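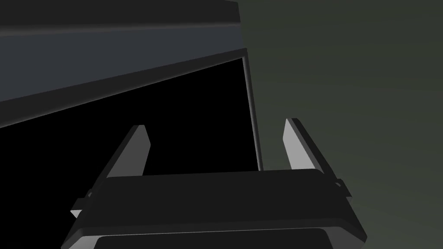 Day three of the Prudorton road being shut and I have now read every leaflet in the house. One of them is for a carpet sale in November. I did consider it.

For those just joining: the river came over at Stiltcombe on Friday night, the bottom road went, then the top road went because everybody who used the bottom road was suddenly on it. Including a cattle truck. Facing the wrong way.

The official flood line says to check the website. The website says to call the flood line. I have been round this loop 6 times and I am starting to feel I know the hold music personally.

Power update: back on at ours, off at the other end of the lane. We have therefore become very popular. There are 14 phones charging on my kitchen counter and I recognize two of them.

The Wako store is open, cash only, and has bread. It is the kind with raisins. We are all being very brave about it.
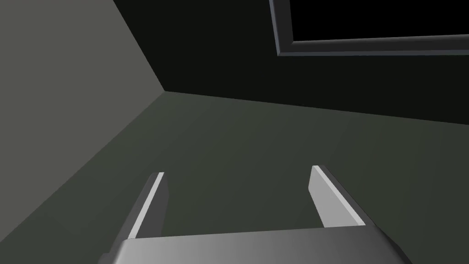
Simulated gripper, from behind.

A man in a high-vis jacket knocked to ask if we had been affected. I was standing in rubber boots in my own hallway. I said a little.

He gave me a form. The form wants the value of the rug. I put 900 and then felt the rug looking at me, so I crossed it out and put 15.

Some people asked about the footbridge. It's still there, it's just that the path on either side of it is river. Very handsome from a distance. Please don't go and stand on it for a photo, the fire crew have plenty on.

And they have been great, to be fair to them. Two of them carried next door's freezer up a flight of stairs and then had to carry it down again when she remembered it was the other freezer. Not a word.

Pramska side is worse than us by a long way. If you have dry blankets or a working pump, the school gym there is taking both until 6 tonight. Not clothes, they are drowning in clothes. Sorry. Poor choice of word.

Water is down roughly a foot against the wall since breakfast. I know this from the line it left on my paint - a nice tidy brown stripe, straighter than anything I ever managed with tape.

Council says the top road may open tomorrow. Council also said that yesterday. Going to see if there is any raisin bread left.

24 Feb 2019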